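From: Serena Serra
To: gurthorpe-allotments
Subject: Re: Water rota, and the compost question again
Date: July 8, 2023

Fiorella Fontana wrote:

> Could someone please tell me who decided that plots 20 to 32 water in
> the evening only? I work evenings. I have worked evenings since before
> most of you had plots. I came down on my one morning off and found a
> laminated sign on the standpipe telling me to go home.
>
> Also, the compost bays. The left one is full of rhubarb leaves and what
> I believe is a whole Christmas tree. Are we turning these or are we
> just filling them and walking away?
>
> Also the meter. The bill went up by a third and I would like to know
> why before I pay my share of it.
>
> Fiorella

Fiorella, all,

I'll take these in order, which is more than the bill from the water company managed.

The sign. I made the sign. I laminated it too, and I was proud of it for nearly a day. The evening slot for 20 to 32 came out of the October meeting, where nine of us sat in the Kasthorpe church hall with our coats on and agreed to anything that would end the evening. The idea was sound enough. The pressure at the bottom of the site drops to a dribble when more than three people have a hose running, and the bottom of the site is where 20 to 32 are. If the top half waters before work and the bottom half waters after, everyone gets a real flow. What we didn't ask was who works when, and it's a fair complaint.

So, new plan until the end of the season. The slots stay, but anyone can swap with a named person in the other half. Write both plot numbers on the sheet inside the shed door. Fiorella, I'm on plot 7 and I'm happy to water in the evening, when it's cooler and I can pretend to be looking at the beans. Consider yourself swapped. I have crossed out the rude part of the sign in marker.

Cans are exempt. If you're filling a can, fill it whenever you like. This was always the rule and it was even on the sign, in the small type, under the part everyone read.

The compost. We are filling them and walking away. I looked last night, and it is a Christmas tree, or the top two-thirds of one. It still has a bit of tinsel on it. If it was yours, please come and take it out, and we'll say no more about it, by which I mean I'll say no more about it to your face.

For those who joined this year, the three bays are meant to work from left to right. Fresh stuff goes in the left. When that's full it gets forked over into the middle, and when the middle has gone dark and stopped steaming it goes into the right one, which is the only one you take from. At the moment people are adding to all three and taking from the left, so somewhere on this site there's a bed of carrots mulched with eggshells and half a pumpkin.

Rhubarb leaves are fine, by the way. We get this every summer. They're bad for you if you eat them, and they break down in a heap like anything else. Please don't pull them out and leave them on the path with a note. What's not fine is couch grass, bindweed, cooked food, and anything with a label still tied to it.

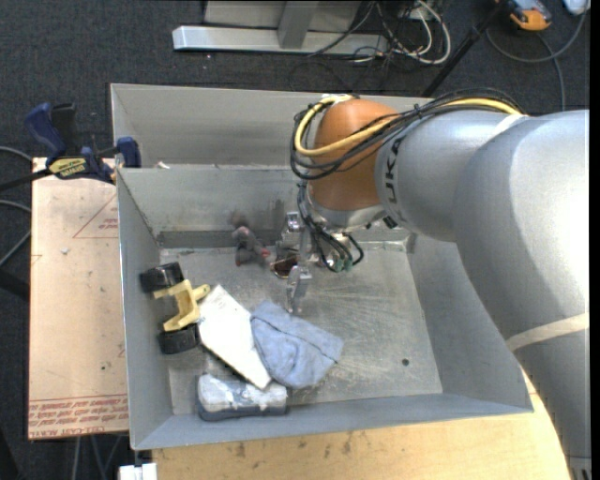
Gurthorpe Allotment Association - Site and Water Group

The meter. I read it on the first of the month and again this morning. Over that stretch we used 239 units, and for the same stretch last year the book says 90. Even with the dry spell, that's a lot of lettuce. I turned off every tap on the site, stood there for half an hour like a heron, and the little dial kept moving. So we have a leak, and the most likely place is the old joint under the path by plot 14, where the ground has been suspiciously green since spring. We all admired it. Somebody took a picture of it for the newsletter.

I called two firms. Vanberg can come out sooner but want to dig up the path from the gate to the shed, and they quoted $1,296 for the job without having seen it. Fiore will send someone to look first and only charge if they find something. I've gone with Fiore. If you have strong feelings about this, you have until they arrive, and after that I'd ask you to direct your strong feelings at the bindweed.

Until it's fixed I'm shutting the main valve overnight. It goes off when the last person leaves and on again when the first person turns up. The valve is under the iron lid to the left of the gate, a quarter turn clockwise for off. Please put the lid back. I've already found one frog in there and he looked settled.

As for paying, Fiorella, I'd hold off if I were you. I've written to the water company to ask for an allowance for the leak. They have written back to thank me for my interest in paperless billing. I'll try again.

Two small things while I have you. The shed key on the green string has gone missing, so check your coat pockets, then check them again. And whoever is leaving zucchini on the bench by the gate with a sign saying PLEASE TAKE, we have all got zucchini. We all had zucchini last week. The bench is for sitting on.

Serena
Plot 7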